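Program Diary: Assisted Household and Workshop Tasks
Entry for the second half of November
Kept by Reynaldo Fajardo, Evaluation Office, Prorken

Purpose of this entry

The office was asked by the Purnia site to state plainly whether the two-arm station is ready to be considered for light duties in the repair shop and in the staff residence. The duties named in the request are switching appliances on and off, setting dials, plugging and unplugging leads, moving small objects from one shelf to another, and folding towels. I have spent most of this period on the first three. Towels were set aside early in the month, and nothing has occurred since to make me want them back on the schedule.

Mr. Atinga and I agreed that the task board should come before any further work in the residence kitchen. The kitchen trials produced a great deal of conversation and few usable results. A stove knob, a wall switch and a kettle each fail in their own way, and by the afternoon we were arguing about the kettle. The board puts the same kinds of motion in one place, and a person can reset it without walking across the building.

Morning session, 9:20 a.m.

The arms were brought up without fault. Mr. Atinga ran the warm-up sequence and then worked through the toggle switch, the push buttons, the sliders, the rotary knob and the patch cables, in that order. I kept the log. The wrist views were checked against the overhead view before each group of attempts, as the procedure now requires.

The push buttons are, in my judgment, a settled matter. They are large, they stand up from the surface, and a closed gripper pressed down anywhere near the middle will operate them. I would accept this machine today for a task that consisted only of pressing large buttons. I am not aware of any such task in the shop.

The toggle is harder than it looks on paper. The fingers must come down close to the lever and then move sideways by a small amount, and a slightly wrong height means they pass over it. The slowest attempt of the morning took 33 seconds for a single switch. Ms. Hong, who joined us for part of the session on behalf of the residence, remarked that she would have had the lights on and her coat off by then. Her comment has been entered in the log at her request.
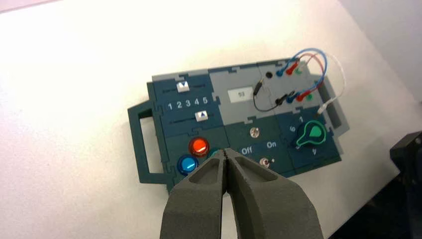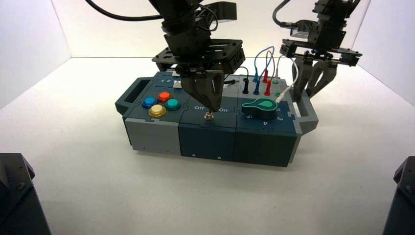
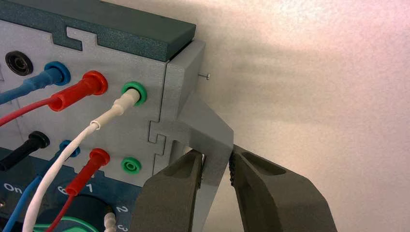
Afternoon session, cables and connectors

Patch cables deserve their own heading. They come closest to the real work of the repair shop, where a good part of each day goes to connecting test leads and taking them off again. The socket panel has banana jacks in black, blue, red and green, and the leads do not stay where one leaves them. A lead that hung clear of the panel on one attempt may lie across the next socket on the following one.

Removing a plug went reasonably well. The fingers can take hold of the body of a plug and draw it straight out, provided they approach squarely. Inserting one is another matter. When the plug meets the rim of the socket at an angle, the arm continues to press, and a human technician would have felt the error long before. Mr. Atinga lowered the force limit by 4 steps and repeated the group. The pressing was gentler afterward, and the misses were about as frequent.

We also spent time on holding the board steady. The gray bracket at the end gives the gripper something to close on, and I had hoped that one arm might steady the board while the other worked. Bringing both arms into position took 7 minutes on the first try, with two stops for adjustment. A person puts a hand on the thing and gets on with it.

Rotary knob

Setting the pointer to a given numeral was acceptable when the turn was small. For larger turns the wrist reached its limit and had to let go, come back and take hold again, and the pointer sometimes drifted in between. For an oven dial this would be a concern. For a radio it would only be annoying.

Position of the office

The office does not recommend placing the station in the residence at this time. It may be considered for a supervised corner of the repair shop, on button and switch work only, with a technician present and the arms behind a barrier. Cable work should remain on the board.

The original plan called for some 300 logged attempts before any recommendation was made. We have not reached that number. I have given an interim view because the site asked for one, and it should be read as such.

Matters carried forward

Mr. Atinga is to try a softer fingertip covering from Trustska and to report whether it helps with plugs that arrive at an angle. The supplier has promised samples but has not given a date.

The log sheet needs a separate column for attempts stopped by the operator. At present these are mixed with failures of the machine, and I can no longer tell from my own handwriting which were which on the first page.

Ms. Hong has asked when towels will be resumed. I replied that the question had been noted.

Station shut down at 4:45 p.m. Tea towel drawer in the residence kitchen still sticks; reported again.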